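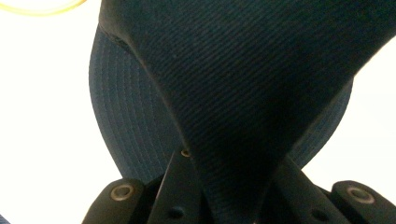 I have been thinking a good deal this winter about the small repair shops we used to have in Curkden, and about what we gave up when we let them go without much of a fuss. When I moved here there were five of them within an easy walk of my front door. You could get a heel put back on a boot, a zipper replaced, a lamp rewired, and a hat brushed and reshaped, all in one morning, and still be home in time to start lunch. Now there is one, on Sotelo Street, and it opens three mornings a week.

I know the argument against making any kind of fuss over this, and I've made it myself at the checkout. A new zipper costs more than some jackets do. Last August I paid 40 dollars to have the lining replaced in a coat I could have swapped for a new one for 60, and my family, who love me, thought I had lost my senses. But I've had that coat a long time, the pockets are where my hands expect them to be, and I was glad to see it come back over the counter with its new lining and its same old collar.

What I would like to ask of the town is pretty modest. The old Preteck building by the bus depot has had its ground floor standing vacant for eight years. It has good windows and a loading door, and the town already owns it. Rent out the front rooms cheaply, to people who fix things, on leases long enough that a person could dare to buy a decent sewing machine. Suro, up the valley, did very nearly this with its old creamery, and when I visited there was a line for the shoe bench and a boy carrying in a toaster as carefully as if it were a cake.

Some of my neighbors say that if folks wanted repair shops, the shops would still be here. I think that gives us too much credit for choosing. Most of us never sat down and decided to throw things away - the shop closed, the drawer of broken things got full, and one spring we emptied the drawer. Habits follow whatever is close by and open on a Saturday, or isn't.

There is also the matter of the skill itself, which takes years to learn and can leave a town in one retirement. I'd like the young people here to have somewhere to pick it up while there are still hands around to show them. The budget hearing comes up soon after the holidays, and I plan to be there, in my coat, and I would be very glad of some company on the bench.

28/12/2025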